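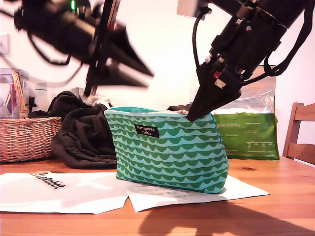 Moving a meadow: eelgrass, a ferry berth and a lot of mud

June 2021

The eelgrass at Skasungate is in the way. Has been since the port decided the new ferry berth needed a deeper approach, and the deeper approach goes right through the northern end of the meadow. So the grass has to move. Gallik got the contract, and I got an hour with their field lead between a tide and a truck that needed unloading. Notes typed up the same night, so forgive the state of them.

First thing I asked was how much grass we're talking about. More than you'd think from the shore, apparently. "People look at the harbor and see brown water," the field lead said. "Then you put your head under and it's a lawn. Patchy lawn. But a lawn." The part inside the dredge footprint comes to 2300 square meters. The rest of the meadow stays where it is, with a silt curtain between it and the dredger and a lot of fingers crossed.

The mapping came first. Divers on transect lines, a drop camera off the Jõgi, which is the work boat, and a side-scan run to fill in the gaps where nobody wanted to dive (old mooring chain, bad visibility). The side-scan was the argument of the spring. It picked up grass very well on the sand and badly on the mud, where it kept reading drift algae as shoots. "We had a gorgeous map that was wrong in one corner. So we swam the corner."

Shoot counts were done in quadrats, by hand. Slow work. The counts matter because the permit is written in shoots as well as in area, and you can hit one and miss the other. A thin meadow spread over a big area looks fine from a boat. The permit people know this. They've been burned.

Where does the grass go?

To Lostance, around the headland, on a sandy shelf that had eelgrass in it a generation ago and then didn't. Why it went is the part that took the longest. No use planting into whatever killed the last lot. The best guess is a sewage outfall, long since moved, plus some years of boats anchoring wherever they liked. Light at the bottom is good now. Salinity fine. Crabs are a worry.

"Crabs are always a worry," the field lead said. "They don't eat it. They dig. You plant something nicely and a crab comes along and wants that exact spot."

Test plots went in before anybody committed to anything. The team set 466 planting units on the shelf, some as bare shoots tied to biodegradable staples and some as plugs with the sediment still on, and left them over a winter. Plugs did better on the exposed side, staples did nearly as well in the lee and are a great deal quicker to put in. So both methods are in the plan. Plugs outside, staples inside.

I asked whether a winter was long enough to tell. Shrug. "It's what the schedule had in it. I would've liked two."

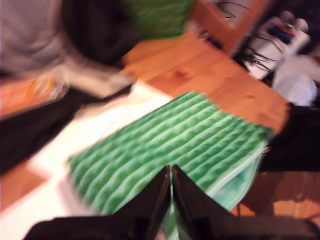
Green towel, gripper in front of it.

The lifting itself is less delicate than I expected. Divers work their hands under the rhizome, shake off the loose stuff, and pass bundles up in mesh bags. The bags go in tubs of seawater on deck, under shade cloth, and the clock starts. Everything lifted in the morning gets planted the same day. If the wind gets up off Lostance then lifting stops at Skasungate, even if the harbor's flat calm, which drives the port crazy. They see a boat tied up on a nice morning and phone to ask why.

Temperature is the other stop. The tubs get checked all day, and when they creep up the water gets changed, and if it keeps creeping the crew packs it in. May was kind. Cool, gray, no complaints. The worry is the tail end of the job running into real summer.

And the dredger is booked. That's the fixed point in all of it. Grass that hasn't been lifted when it arrives is gone.

How much of it is going to live? I'd been told not to ask that so I asked it. The permit target is 50 percent of transplanted area still vegetated at the final survey. Sounds low. The field lead didn't think it was low. Transplants sulk, was the phrase. They drop leaves, look dead, and a fair few of them then push out new shoots from the side once they've got a root down. A survey done too soon gives you a panic and a survey done late gives you a nice surprise, or not.

"I've seen plots I'd written off come back. I've seen the other thing too, great first year and then one storm and you're looking at sand."

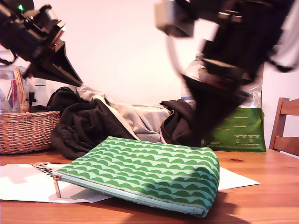

One reader who fishes off the Skasungate breakwater wrote to me when I mentioned this interview was coming, and said the whole exercise was a way of making a dredging job look green, and that a meadow in the harbor is worth more than one around the corner becuase the juvenile cod are in the harbor. Fair point, I thought. Put it to the field lead, who didn't really disagree.

"If they'd asked me where to put the berth I'd have said somewhere else. They didn't ask me that." The fish surveys do show small cod in the grass at Skasungate. Also pipefish, sticklebacks, plenty of shrimp. Whether they'll turn up at Lostance is anyone's guess. Beach seines are planned there every season the monitoring runs, same net, same tide state, so at least there'll be something to compare.

The anchoring problem gets fixed with buoys. Or half fixed. The port's paying for 2 marker buoys and a line on the chart asking boats to keep off the shelf. Asking, mind. There's no byelaw behind it. The local sailing club has been decent about it, visiting boats won't know, and the field lead would like proper moorings with elastic rodes in place of chain so the chain isn't sweeping a bald circle every time the wind shifts. Not in the budget so far.
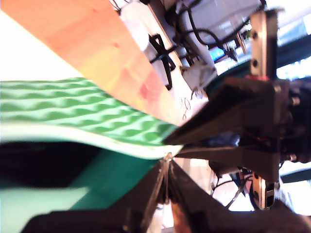
What happens if the transplant fails?

The port has to pay for a second planting, with seed this time, at Lostance or at another site the regulator agrees to. Money for it is held back from the dredging contract until the final survey is signed off.

Seed is the interesting bit, and we nearly ran out of time on it. You collect the flowering shoots in summer, hold them in tanks until the seeds drop, then get them into the sediment in fall. Cheaper per square meter. Also most of the seed vanishes, eaten or buried or washed away, and you don't find out until spring. Gallik is collecting some this summer anyway, from the part of the meadow that's staying, as a backup. Small amounts, so as not to strip the donor bed.

Last question was about sediment. The dredge plume model says most of it heads out on the ebb, away from the remaining grass. Turbidity loggers are going in on both sides of the silt curtain, with a trigger level, and the dredger stops if the inside logger stays over it. Who makes the call to stop? The field lead's team makes the call, in writing, in the contract. That took weeks to get agreed, more than anything else in there.

Then the truck turned up, full of staples and mesh bags, and the tide was doing what it was doing. Monitoring results get posted on the port's site after each survey, I'm told. I'll link the first one when its up.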